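Tisow Hall kitchen and store, walk-round checklist with comments
Last updated 26th October

Filled in by Dorota Pawlak, with Celina Pietrzak holding the torch, bless her.

1. Fire door to yard: OK. Opens fully and shuts by itself, though it still groans like an old dog. A drop of oil would be a kindness.

2. Extinguishers: OK. Both in date, and the tag on the kitchen one has been tied back on.

3. Fire blanket: ACTION. It had wandered behind the bread bin again. Please, dears, it lives on the hook by the cooker.

4. Fridge temperature: OK. The log has 2 gaps in January, which I have mentioned before and won't go on about.

5. First aid box: ACTION. Plasters are low and the eye wash is out of date. Celina will order more from Ernar.
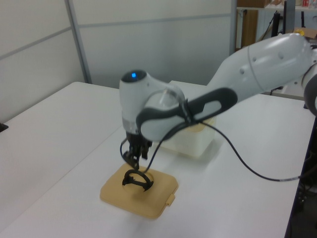 6. Store shelving: OK, but do keep the heavy tins at the bottom, however tempting that top shelf looks when you're in a hurry to get home.

7. Back step: ACTION. The edge strip is lifting on the left. Zalewska have been rung and will send someone out, so mind your feet until then.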